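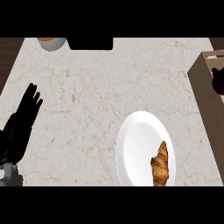
Meet and greet with Hikarero, is it worth the extra money?

Aslı Polat
So my sister and I have seats for the Hikarero show in Tuston in December and now they're selling a meet and greet add-on for $80 each. We love him (I've had the second album on repeat since spring!) but that's more than the tickets cost. Has anyone done it on this tour? Do you get to talk to him or is it just a quick photo and out? And can you bring something to be signed?

mellorgirl
Did it in Mellor last month and I'd pay again. There were around 50 of us and the line moved fast, so you get maybe a minute. He was super sweet, asked where we drove in from and signed my friend's tour shirt. One item each, and they check. Get there by 4 pm, the door people were strict about it. Oh, and the photos get emailed later, mine took over a week. 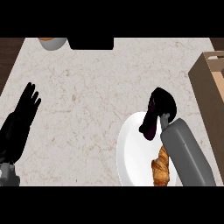 Clidow show, a different story

bassline38
Mine was a letdown. He came out late, we got a group photo with strangers and that was it, no signing at all. I wrote to the ticket seller and got $38 back after a lot of emails. If your seats are good already I'd skip it and buy a poster. Saw a signed one go for 250 online though, so who knows.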